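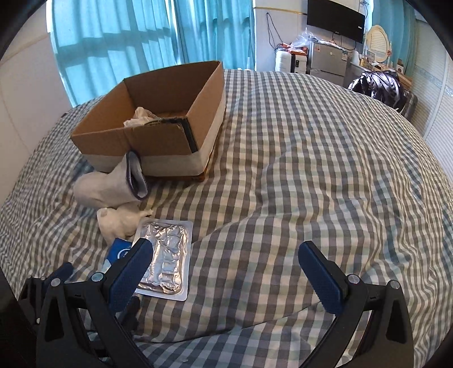 *Gingham check in gray, white and pale blue.*

# About Murnura

Murnura is a bedding and linen company. We sew sheets, pillowcases, duvet covers and mattress pads, and we sell them to households, small inns and care homes. We also repair what we sell, and a fair amount of what other companies sell.

The workshop and the store share one building at 1326 Jaber Street. The store is in the front. Cutting is in the middle room, sewing is behind it, and the repair bench is by the loading door where the light is best.

## How we started

Vimala Alva started the business after eleven years as a linen buyer for hotels. Her job was to replace sheets that had worn out, and she kept seeing the same faults: elastic that gave up before the cloth did, corners that split, hems that rolled after a few months of hot washing. She began sewing replacement corners at home for two inns she knew. The inns asked for whole sheets, and she rented the middle room on Jaber Street that fall. The front and back rooms came later, when the upholsterer next door retired.

The name comes from a misspelled invoice. Vimala liked it better than the one she had registered.

There are 24 of us now. Most people in the sewing room were trained here. New sewers start on pillowcases, move to flat sheets, and take on fitted sheets when the room lead says their corners hold.

## What we make

Everything we make is woven cotton or a cotton and linen blend. We do not carry microfiber or jersey.

- **Plain sheets** in white, oatmeal and slate. These are the bulk of our inn and care home orders.
- **Checks and stripes.** Gingham is our best seller in the store. We cut checks so the pattern runs straight along the top hem, and this uses more cloth than a plain sheet of the same size.
- **Duvet covers** with buttons or ties. We stopped using zippers after too many came back broken.
- **Mattress pads**, quilted, in four depths.
- **Odd sizes.** Boat berths, antique beds, camper bunks, cribs that don't match any current standard. Bring the measurements or a paper template.

Fitted sheets have elastic all the way around, set in a channel with a small opening at the foot. When the elastic wears out you can pull it and thread a new length through without unpicking the hem. We sell the elastic by the yard, and there is a one-page guide at the counter.

We do not print thread counts on our labels. They are easy to inflate by counting plied yarns twice. The label gives the weight of the cloth, the fiber, and the month it was cut.

## Care homes and inns

Trade customers order through Torevis, our order desk. It began as a separate supply business and we kept the name when we took it over. The desk keeps a record of every size and color you have bought, so you can reorder three sheets or sixty without sending the details again. Deliveries go out on Monday.

Commercial laundering is hard on cloth. Before we add a fabric to the trade list, we wash and dry a test sheet 41 times and measure it. If it has shrunk more than we allow for in cutting, it doesn't go on the list. The store fabrics get a shorter test – home machines are gentler and most people own more than one set.

## Repairs

We patch, re-hem, replace elastic, and turn worn sheets sides to middle. This last one is an old method: the sheet is cut down the center, the outer edges are joined to make a new middle, and the worn part ends up at the sides where it gets tucked in. It leaves a flat seam down the bed. Some people don't mind it and some do, so ask to see one first.

Please wash items before you bring them in. Repairs usually take two weeks, longer in December.

Sheets that are past repair can be left in the bin by the loading door. We cut them into rags and sell them by weight to print shops and painters.

## The building

It was put up as a feed store, and the date over the side door reads 1808, though the brickwork on the street side is a good deal newer. The floors slope. If you are using a wheelchair or a stroller, come in by the loading door and ring the bell.

## Visiting

The store opens at 10 a.m. and closes at 5. We are closed on Sunday. You can see the sewing room from the hallway at any time, and school and guild groups can arrange a longer visit by calling the store.

Parking is behind the building, shared with the Sterkix hardware store. Please leave the two spaces nearest the ramp for their deliveries.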